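Teaching by hand: how to record grasping demonstrations you can use

Part 3 of the Melach notes. Part 1 covered mounting and charging, part 2 covered calibration.

The sales pitch for hand-held grippers goes like this. You squeeze a trigger, you pick things up, and a few hours later a robot arm does the same job. I have been recording with two of them since May and I am still waiting for the second half of that sentence to come true as cleanly as the first. What follows is the routine we settled on at Okosthorpe after throwing away a good deal of footage. It will get you recordings that train. It won't promise you a robot that clears the table.

What you need

Two hand-held grippers, charged, with space left on the storage.
A table you can reach from at least two sides.
A handful of everyday objects of different shapes: fruit, a bottle, something in a soft packet.
A container to put things in, or a marked area if you are only moving them about.

Step 1. Write the task down in one sentence

"Pick up one packet and put it in the bin" is a task. "Tidy the table" is an argument between two people about what tidy means, and the model will learn both sides of it. If your sentence has an "and then" in it after the first one, split it into two tasks and record them separately.

Step 2. Set out the objects

Put them down the way they would land if you had just come in with the shopping. Straight rows look good in the video and teach very little. Change the layout between takes, and move the container as well. Our first 200 takes had the container in the same corner every time. The arm duly learned to go to that corner, container or no container.

Step 3. Start open and still

Begin each take with the jaws fully open and hold for a slow breath before you move. The Vulel software looks for that pause when it cuts the recording into takes. The manual calls the pause optional. I have not found it optional.

Step 4. Move like a slow arm

Your wrist can do things the robot's can't. Approach in a plain line, close the jaws gently and lift before you travel. With two operators, agree who goes first, and keep out of each other's way unless the task is one that needs both grippers.

Soft packets deserve a warning. They fold, they slide, and the shiny ones throw reflections back at the camera. Pinch the body of the packet and don't chase a loose corner. If it slips, keep the take but tag it as a failure – Vulel has a field for this, and failures are worth having as long as they aren't mixed in with the good ones.

Step 5. Let go properly

Open the jaws all the way, back off, pause again. Half-open releases were the commonest fault in our early recordings.

Step 6. Check before you carry on

Stop after 2 takes, the first time, and watch them back at normal speed. After that, check every batch. You are looking for lost tracking, a thumb over the lens and anything you would be embarrassed to see a robot copy.

How many takes?

The Benkirane guide, which most people seem to start from, suggests 1,000 per task. I have not seen anyone show why. We got a passable packet pick-up from roughly 100 careful ones, and no improvement at all from a larger, sloppier set. "Passable" means on our table, with our packets. Moved to another room, it was poor – so spend your time on new places and new objects before you spend it on more of the same.
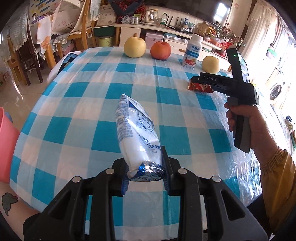
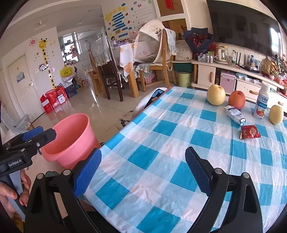
Two-gripper session at a table with fruit, a bottle and packets. First picture: packet held in the jaws. Second picture: jaws open.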